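Chapter 4
The Desk You Stand At
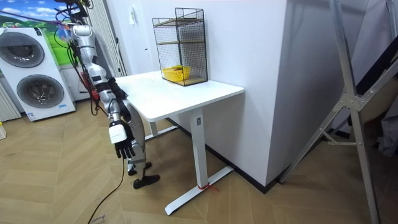

How high should a standing desk be?

Level with your elbows, when your arms hang loose and you bend them to a right angle. Put on the shoes you work in first, then measure from the floor to the underside of your forearm, and set the top at that height or a hair below it.

I put that answer up front because it's the one thing everybody asks me, and if you close the book now you'll still have gotten the best of this chapter. But I hope you stay! I've set up a lot of desks in my working life (badly, at first), and there's a good deal more to a white top on a pair of legs than the number on the tape measure.

My first one came from a little office-supply place in Dovville. I was so excited that I had it together before lunch, loaded it with everything I owned, and started typing. By the end of the week my shoulders were up around my ears. The desk was fine. I had set it by eye, standing in my socks, and then worked at it all day in thick-soled shoes, which is the sort of mistake you make once and then write a textbook chapter about.

So in this chapter we'll take the desk apart in our heads, starting from the floor, and work up to the things that live on top of it.

4.1 Starting at the floor

Most people look at the top first. I look at the feet. On a desk with column legs, each leg comes down into a long bar that lies along the floor from front to back, and that bar is what keeps the whole thing from tipping toward you when you lean on the front edge. And you will lean on it — everybody does, usually with one elbow and a cup of coffee.

Push down on the front edge with both palms. Then give one corner a gentle shove sideways. A little sway is normal when the desk is raised, since a tall thing on narrow legs will always move some. If it rocks with a knock, though, one of the foot bars isn't sitting flat, and you'll want to fix that before you put anything on top.

Cables belong in this section too, even though you'd think they'd go with the electrical stuff in Chapter 6. A long cable on the floor will find your foot sooner or later. At a sitting desk you tuck your feet under and stay put, but at a standing desk you shift and step back and wander off to think, so the floor behind you is part of your work space. Walk around the desk once with your eyes down. You'll be surprised what you've been stepping over!

4.2 The column legs

I had a student, Thư Vi, who wanted to know why anyone would pick column legs over the old four-leg kind. Fair question. A column can hold its own sliding parts inside it, so the top goes up and down without any pins or bolts on show. It also leaves your knees free if you pull up a stool in the afternoon, which I very much do.

The trade is stiffness. Four legs at four corners are hard to beat for that. If your work involves hammering, sawing or kneading, skip ahead to 4.5, where I talk about fixed benches.

4.3 The top, and what goes at the back of it

Here's a habit I'd love you to pick up: tall things go to the back. A wire mesh rack or cage stood against the wall end of the desktop takes up hardly any of the surface you work on, and you can see straight through the grid to whatever you've stashed. Put the same rack at the front and you've built yourself a fence.

Keep the front edge clear. You'll get a scuff or two there anyway (belt buckles, watch straps), and I've stopped minding. A plain top that gets used is going to show it.

My friend Duyên Diệp does it differently, and I should be fair to her. She keeps her tall storage on the left, halfway along, and turns to it all day long. She says the turning is good for her back. I've tried it and kept knocking my elbow, but she's been happy that way for years, so try both.

Before you go on

Measure your own elbow height twice, once in shoes and once out of them, and write both numbers inside the front cover. You'll need them for the stool fitting in 4.4 and again when we get to monitor arms. If two people share your desk, get both sets, and mark each height on the wall behind it with a bit of tape.

© Plustell Learning, June 2023 | Contact the editors | Back to top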